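DRUDSTEAD TOWNSHIP BOARD
Minutes of Special Meeting
September 2, 2022

1. Call to order
The Chair called the meeting to order with a quorum present. The agenda was approved as posted. Minutes of the August regular meeting were approved with one correction: in item 6, "parcel levy" was changed to "road levy."

2. Public comment
One resident asked whether the sample ballot would be mailed to every household or only to registered voters. The Clerk answered that it goes to registered voters and is posted at the township office and the library. A second resident spoke against any levy measure in the same year as a reassessment.

3. Levy renewal, Measure 17
The Clerk presented the final ballot wording. The measure renews the existing road levy at its current rate and does not change the exemption for owners over 65. Counsel advised that the word "renewal" may be used in the title only if the rate and term are both unchanged. The draft lists a longer term than the expiring levy. The Board discussed whether to shorten the term or change the title.

Motion: to restore the original term and keep the title as drafted. Seconded. Carried, four in favor, one opposed.

The opposing member asked that the minutes show an objection to placing the measure on the ballot before the road fund audit is complete.

4. Petition count, Travell Road annexation
The Clerk reported that the petition to refer the Travell Road annexation to voters was filed on time. Signatures submitted: 2000. Signatures found valid: 1551. The number found valid exceeds the minimum. Most rejected signatures were from addresses outside the township. No challenge had been filed by the close of the posting period.

Motion: to accept the Clerk's certificate and place the question on the November ballot. Seconded. Carried unanimously.

5. Polling places
The Lamska precinct will vote at the fire station while the school gym floor is replaced. Notice cards will go out with the sample ballots. The county has asked for the name of an alternate site by the end of the month. The Clerk will propose one at the next regular meeting.

6. Election office equipment
The Board reviewed the quote from Su for service on the office computers used for voter lookup and absentee tracking. The quote covers labor and replacement drives. It does not cover the tabulators, which remain under the county contract.
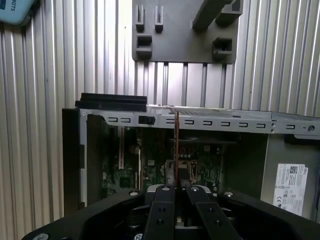
Members asked whether the work could be finished before absentee ballots are mailed. The Clerk stated that the quote allows ten working days from approval. One member asked that old drives be kept in the vault until the retention period ends. The Clerk agreed to add that condition to the purchase order.

Motion: to approve the quote with the drive retention condition, paid from the election line. Seconded. Carried unanimously.

7. Correspondence
Received: notice of fee changes from the county recorder; letter from the Travell Road homeowners group asking for a public forum on the annexation. The forum request was referred to the regular meeting.

8. Adjournment
There being no further business, the meeting was adjourned.

Minutes prepared by the Township Clerk. Subject to approval.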